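Module 4: Good Practice in Recording Household Tasks for Robot Learning
Course handout. Course leader: Deirdre Hennessy

4.1 Purpose
This handout sets out the rules that apply when a person's ordinary work is recorded from head height and later used to train a household robot. It should be read with the Hedetti code of practice, issued to all students in March.

4.2 Small parts
Both hands should stay in view while a part is being handled. Large pieces must be steadied before any fitting is picked up. In the balcony task, the left hand lies flat on the board while the right takes hold of a white plastic bracket. Tools not in use may remain on the floor, but must be entered on the task sheet.
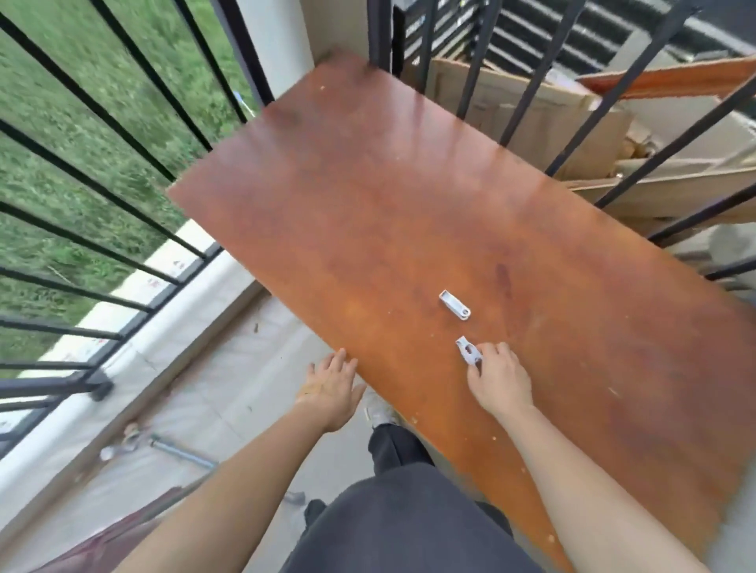

4.3 Shared and outdoor spaces
A balcony is treated as an outdoor space. The recorder must obtain written consent from the householder and check whether neighbouring homes come into view. Household goods are left where the householder keeps them. Clear or translucent items are difficult for a robot to detect, and every such item handled must be named in the label.
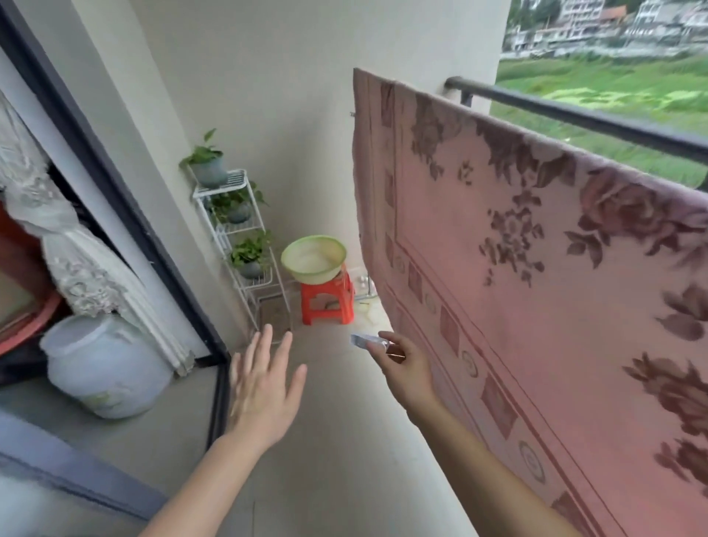 Figure 2. Clear plastic item held in the right hand, beside a floral blanket on the railing.

4.4 Cloth
Cloth changes shape whenever it is touched. Labels should therefore state which part of the cloth each hand holds and avoid general terms such as "tidying". For the pink cloth, an acceptable label is "both hands hold the top edge". Buildings beyond the railing are to be reviewed by Khadija Shehata before release.

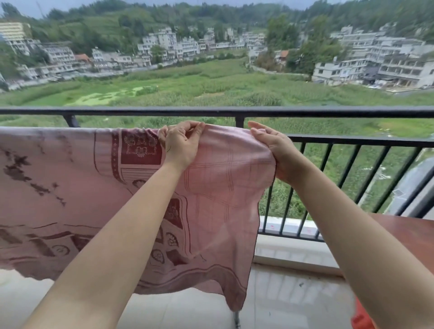

Page last changed: September 1, 2026

4.5 Review and storage
The Abdelaziz practice set holds 1,422 clips, of which 147 are reserved for assessment. Reserved clips must not be copied to personal devices. Each label is checked by a second student, and disagreements are referred to Sherif Morsy.

4.6 Reading
Students should complete section 11 of the code before the next session.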